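Stacking crates with poles — what holds the top one?

Leonie Hauser
Got a white plastic crate with tall white poles, want to put a second crate over it for the laundry room. Poles wobble at the corners. Directions are one tiny drawing, no help. Pushed them in by hand, still loose
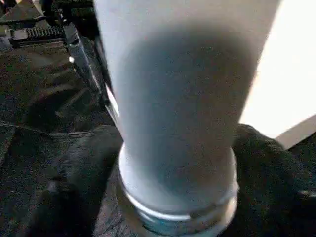
and I dont want to hammer plastic. Is there a trick? Also how much can go on top — mostly towels, detergent.

Godow
Twist while you push. Do all the poles before you put anything on top, then go round again. Mine took 5 minutes. Keep detergent in the bottom one, towels up high.
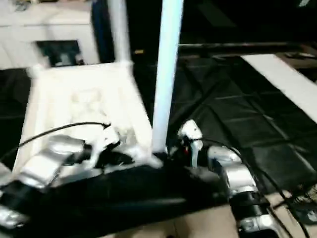 Sutter wants to know if twisting wont just crack the corners. Mine are old and kinda brittle.

Stomley
could be, go slow. warm water on the corner first helps teh plastic give. or just buy shelves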